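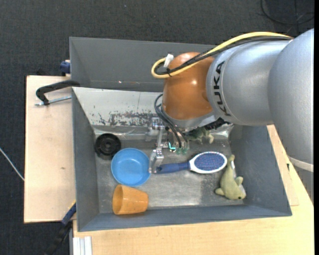 Workshop news: the sorting arm

The Flekemstead shared workshop's sorting project is into its second month at the back benches. Theano Zervas and Makis Athanasiadis have the KUKA arm reaching over the gray bins, which are now clamped to the wood – before that, they crept a little with every bump.

The test load is household stuff and soft toys. A hairbrush and a shallow bowl are in the current mix, along with an orange cup and a plush dolphin. Theano says the bowl gives the most trouble, as the fingers slide off the rim. Out of 26 tries last week, the gripper got it twice.

Next job is the cabling. Savvas Liapis wants the black bundle tied down in more places before the arm runs any faster. He could use a hand, and spare cable ties.

The next build session is 16 November 2019, from 2 until roughly 6. Members who want to write code for the arm should talk to Makis first. Old toys can go in the box by the door – nothing with batteries, please.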